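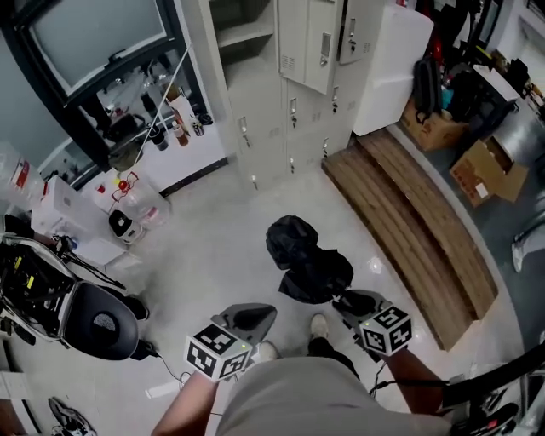
A dark bundle on the pale floor of the back room at Endeck, next to the stacked planks.

The Room Where Everything Ends Up

In an old yarn building shared by many clubs, one back room has collected bags, boards and boxes for years. Now it is being sorted, one locker at a time.

By Menaka Patwary

Every shared building has a room like this. It has a proper name on the plan, and then it has the name that people use. At Endeck, the plan says "Changing 2." The people say "the back," as in "put it in the back," and for many years this was the full instruction.

The building has 1236 square meters, on one long floor, and it was made for the winding of yarn. Today it has 200 regular users. There is a choir, a bicycle repair evening, a dance school, a theater group called Pustano and several small workshops which come and go. All of them own things, and the things are larger than the cupboards they were promised.

When I first asked if I could write about the back room, I was told that I should come soon, before it became nice. I understood this only when I saw how much of the floor was already free. The middle of the room is open now, pale gray and a little shiny, and the stored things have moved to the right side, where the floor is higher and darker. Between the two levels lie the brown planks, in a long stack. I stepped over them many times and I can say that one learns quickly to lift the feet.

The planks belong to Pustano. They were a street, then a pier, and in one unlucky season a mountain. The group does not want to cut them and does not want to pay for another place, so they stay, and the sorting has to go around them. I found this reasonable. Good boards are expensive, and a theater group that has good boards is a rich theater group.

More difficult are the small things. A cardboard box is put down for one evening. The next person sees a box and puts a second one near it. After this comes a backpack, and then the place has become a place for boxes and backpacks, without any decision. The big silver drum stands in the same part of the room. I asked three people what it was for and received three answers, all of them given with confidence.

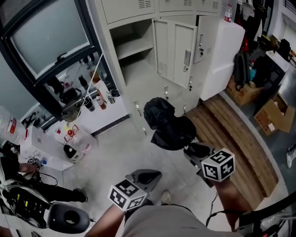
CLORNITZ, 1/1/24

The first day of the year is a good day for this work. The dance school is closed, the choir is tired from its concerts, and the building is as quiet as it can be.

The lockers are where I spent most of my time. It is a tall beige cabinet with slots for air along the top doors and little silver handles, and I like it very much. Such cabinets came from a firm named Schnyder, the older users say, and went from one factory to another when the factories closed. They are heavy to move and the color pleases only some people, but the doors close with a good sound.

One of the upper doors stood wide open, with only the shelf inside. The door beside it was a little open too, with the key in its lock. For a person who does not know the history, this means little. In this building it is almost an event. For years the lockers were full because they were locked, and they were locked because the keys had gone home in the pockets of people who had moved away. The rule that came in July is simple: a locker without a name gets a paper note, and after 2 months the door is opened.

What comes out is mostly modest. There have been shoes, a recorder, a bag of curtain rings, a very good umbrella. Soft bags are the worst to sort – they look like clothing and clothing looks like bags, and each one must be picked up before one can know. A box can carry a label. A dark bag on the floor carries nothing, it only folds itself a little lower.

I had expected that people would be sad about this work, or angry, but mostly they were curious. A woman from the choir recognized a scarf and put it on at once. A man from the repair evening took back a pump that he had replaced long ago, so now he has 2.

On the top of the cabinet there was a plastic bottle with a red label. It is the kind of object that survives every sorting. It is too high for the ones who clean the floor and too small for the ones who move the furniture. I thought that I should take it down, and then I was writing in my notebook and forgot it.

The dark clothes on the wall and the backpack under them will be looked at next, then the boxes. After this the raised part of the floor must be washed. Pustano needs the planks in spring for a new play, which has a harbor in it, and the group has asked that the stack is left in its present order.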